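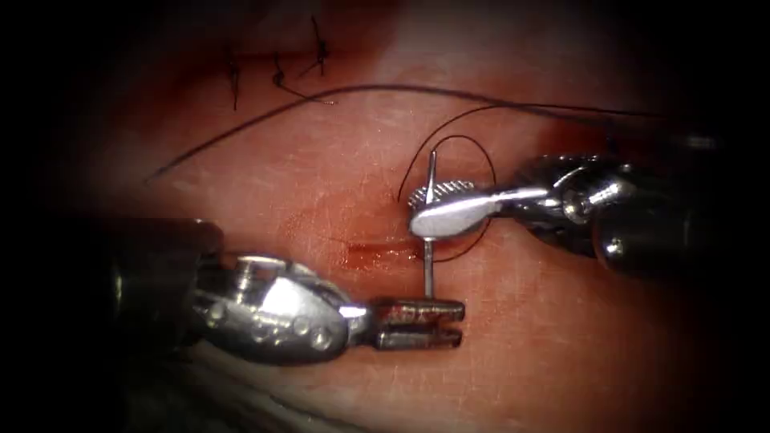 I've had a tab open on my browser for most of the summer with a paper about robot suturing in it, and last week I finally got through the methods section properly. Then I read it again, because it's good! So this is a long post about stitches.

The group is at Storard and the method is called Skillel. If you read my December post about the Tindine workshop you'll remember me grumbling that every surgical robot talk there was about needle pickup. Pick up the needle, hand it over, pick it up again, applause. Skillel goes for the whole stitch: grab, drive through both sides, pull the thread, tie the knot, trim, move along. And it does it by copying people, with no hand-written model of how tissue stretches.

The training data is nothing fancy. A surgeon sits at the console and sews, and everything gets logged: the joint positions of both arms, the jaw angles, the video. They collected more than 300 demonstrations that way and kept the clumsy ones in. I love that. When someone's grip is a bit off they wiggle, let go, regrasp and have another try, and a policy that has only ever seen perfect sewing has no idea what to do once it's a millimetre out of place. The messy demos are where the fixing-up lives.

What's clever is how they split the job. There's a high-level part that looks at the video and puts out a short plain instruction, something like "regrasp the needle" or "move the left arm lower". Then a low-level part takes that instruction plus the pictures and puts out the next little chunk of motion for both arms. The two are trained separately, and because the thing in the middle is just words, a person can lean in and overrule it. You type or say the correction, the arms follow it, and the correction goes back into the pile for the next round of training.

The other choice I really like is relative motion. Cable-driven instruments are sloppy – the cables stretch, there's a bit of play in every joint, and where the arm says it is and where the jaws really are can be two different things. If you train on absolute positions you're baking that error in. Skillel predicts movement relative to where the tip is now, as the cameras see it, so a steady offset mostly washes out. They ran the same network both ways, and the absolute version could hardly get through a needle handover.

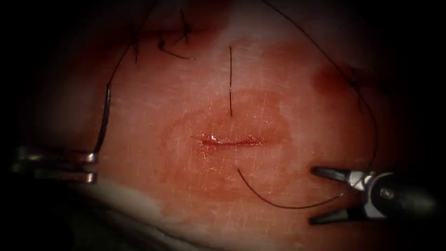 Ong left a comment on my draft saying the knots are still the weak spot, and that a policy can drive a needle beautifully all day and fall to bits once there's a loop of loose thread to keep track of. The advice was to go straight to the failure table and ignore the headline number.

Fair enough, so I went to the failure table. Across 140 test stitches, the needle driving was the most reliable stage by a long way and the knot tying was the least. The usual way to go wrong is boring: the arm wraps the thread, reaches for the short tail, and closes on nothing. Thread is thin and dark and it flops about, and in a single camera view it's very hard to tell whether it's lying on the tissue or sitting a few millimetres above it.

That's where the close-up cameras earn their keep. Skillel takes a fixed view of the whole workspace along with close views from near the instruments, and when the authors switched the close views off, the tail grabs got a lot worse while the driving barely changed. Makes sense to me. To push a needle you mostly need to know where the wound is and which way the curve is facing. To catch a thread end you need to know exactly where the jaw tip is, in depth, right now.
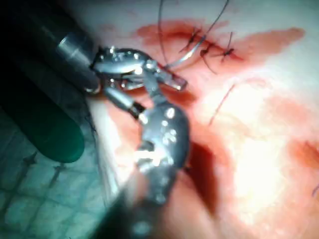
The price is that close views are awful pictures in their own way. Bright light on a shiny surface blows out the texture, and an instrument near the lens turns into a big blur. The authors tried cleaning the images up beforehand and found it made no real difference, so they dropped the step. I'd have liked a paragraph more on that, as glare has eaten whole weekends of mine on much simpler projects.

A few things I'm still chewing on:

How does it cope when the tissue is much thicker or thinner than anything in the demos? There's one test on this and it's small.

Who decides when to step in? The correction rate dropped over three rounds of training, but it was the same people doing the correcting each time, and they may have just got more patient.

And speed. It took nine minutes for the longest run they report, and a fair bit of that was the arms hesitating between instructions. The authors put it down to the high-level part changing its mind when two steps look alike.

I've started a toy version at home with two hobby arms, a foam pad and some very thick string. So far it can pick up the string. I'll post the code once it can let go of it on purpose.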